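Open day at Cukora

In July I went to the open day of Cukora, a small robotics lab in Canby. My bus was late, so I missed the talk and came directly to the workshop at 2 in the afternoon. It was full of people and very warm.

I liked most the packing station. The guide told us they have recorded 432 runs with cardboard boxes, and the flaps are still the difficult part. I asked many questions, maybe too many.

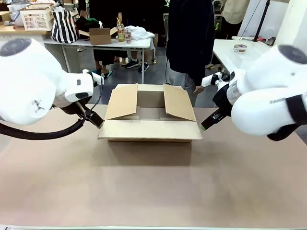 The two arms and the open box, Cukora workshop

Next year I will take the earlier bus.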